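En mayo me acerqué a la jornada de puertas abiertas de Mapplebeck. Iba por la demo de recogida de botellas con dos brazos, la única que no habían grabado antes. El montaje es modesto: brazos negros de bajo coste, dedos amarillos y una cámara pequeña en la muñeca. El software se llama Eler y funciona en un portátil normal, sin GPU dedicada según me dijeron.

La tarea consiste en recoger botellas de plástico tiradas en el suelo, sin posiciones fijas. Parece trivial y no lo es. El plástico transparente da reflejos, el cuerpo cede al apretar y una botella tumbada rueda en cuanto el dedo la toca de lado. Eler busca primero el tapón o la etiqueta y estima a partir de ahí el eje de la botella. Las que no llevan etiqueta quedan para el final. 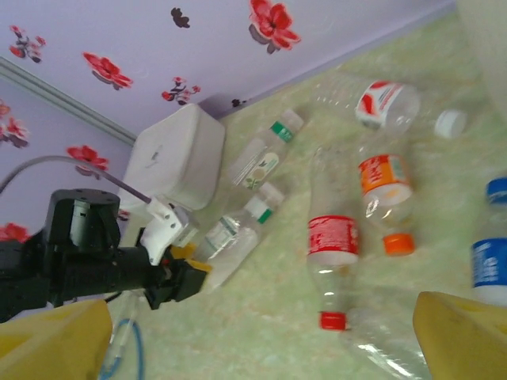
El ciclo completo, de detección a suelta, está en 12 segundos por botella. La política se entrenó con 900 demostraciones teleoperadas, 18 de ellas descartadas por errores de sincronización entre brazos. Pregunté por la calibración entre las dos muñecas – es lo que más me ha costado en mi propio montaje – y la repiten en cada arranque con un patrón impreso.

Dos objeciones. La primera, el cableado: un cable por el suelo dentro de la zona de trabajo acaba enganchado tarde o temprano. La segunda, que no publican la tasa de fallos por tipo de botella. Un promedio global dice poco cuando el caso difícil es el envase sin etiqueta.

Del puesto de Flotus, 35 minutos de cola para ver una cinta transportadora. En otra entrada pondré mis notas sobre la calibración.

Contacto | © Cuaderno de taller. Todos los derechos reservados | Volver arriba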